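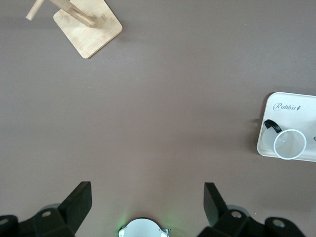 Strength & Conditioning, evening class
Notes for session 6: logging your training and working out loads
Tutor: Genowefa Kalinowski

Bring your log book. Paper or phone, don't mind which. If you've lost the February sheets ask Tsz-kin Wu for a copy.

Recap from last time
Overload = doing a bit more than the body is used to. More weight, more reps, more sets, shorter rest. Change one at a time or you wont know what did it.

What goes in the log
Exercise, weight, sets x reps, rest, how hard it felt (1 to 10). Sleep if you remember. Write it down between sets, not in the car park afterwards.

Volume
Sets x reps x weight. Worked one: goblet squat, 3 sets of 6 with 16 kg = 288 kg. Next week 3 x 7 same weight = 336. That's quite a jump for one rep a set, so check the effort score before adding anything else.

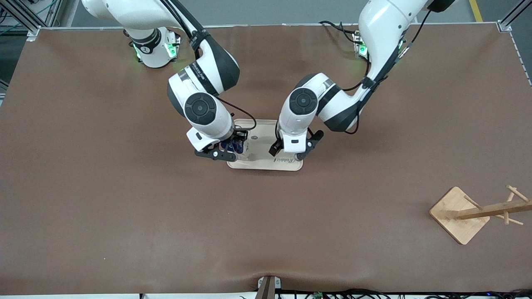 Volume only compares like with like. Leg press and squat totals don't go in the same column. Seen this in several of the Betanley group's logs, please fix before handing in.

Estimating a max
We don't test true one rep maxes in this class. Use weight x (1 + reps/30). So 45 kg for 6 reps = 45 x 1.2 = 54 kg. Gets unreliable past ten reps or so. Form must be decent on every rep or the number means nothing.

Training load from that:
- strength, 80% and up, low reps, long rests
- muscle size, wide range, 65 to 80% is comfy to start
- endurance, lighter, 15+ reps

Easy weeks
Every fourth to sixth week, depends on the person. Keep the weight, cut the sets by half. Effort score creeping up at the same load is the usual sign. Also bad sleep, sore elbows, general grumpyness.

For next time
Read the Latley handout, the part on rest periods. Fill in two full weeks of log. Work out weekly volume for two lifts and plot it, pencil is fine.
Room 209 again, bring indoor shoes.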